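7/18/22

Too hot to cook, too hot to think, so naturally I spent the evening on the subject of the little black side table. It came out of the Mapplebeck clearance in December for $14, and I have been telling people it was a bargain ever since, mostly people who hadn't asked.

The trouble is that it is low. I knew it was low when I bought it. I believed low was a look. What low means in practice is that I bend down for my coffee like a man retrieving a golf ball, and that anyone over the age of 6 has to be warned about it on the way in. Lorraine Hollis caught it with her shin at Easter and has referred to it since as "your trap."

Still, it's a coffee table now, I've decided, or a table for coffee, and tonight was about what gets to live on it. The jar stays. Orange-brown stuff inside, silver lid, white label facing front so that guests may admire it. The jar has the left side. The cup and the small glass have the right, and that's where the argument starts, there being very little right to go around.
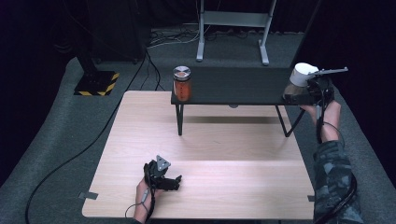
Mervyn Goodall thinks a cup has no business at the edge of anything. He told me so on the phone at some length, and added that in his house the cups go in the middle, handles pointing the same way, and that he hasn't lost one in 14 years. He also wanted to know why I didn't just buy a taller table. I said I would take it under advisement. He said I had been saying that since the curtains.

I tried it his way after supper. With the cup in the middle the whole thing looked like a shop display for a shop that sells one cup. I moved the jar over to keep it company and then there was no place to put down a book, and I had one in my hand, so I stood there holding it for longer than I care to record. Back went the jar. Back went the cup, though a little farther in than before, which I will not be mentioning to Mervyn.

Haris Jurić is coming Thursday and takes tea, so all of this will have to be gone through again with a saucer.

Need: lightbulbs, dish soap, something for the squeak in the back door. Call Evdokia about the fan. Bed at eleven with the window open, and somebody on Tadton Street learning the trumpet.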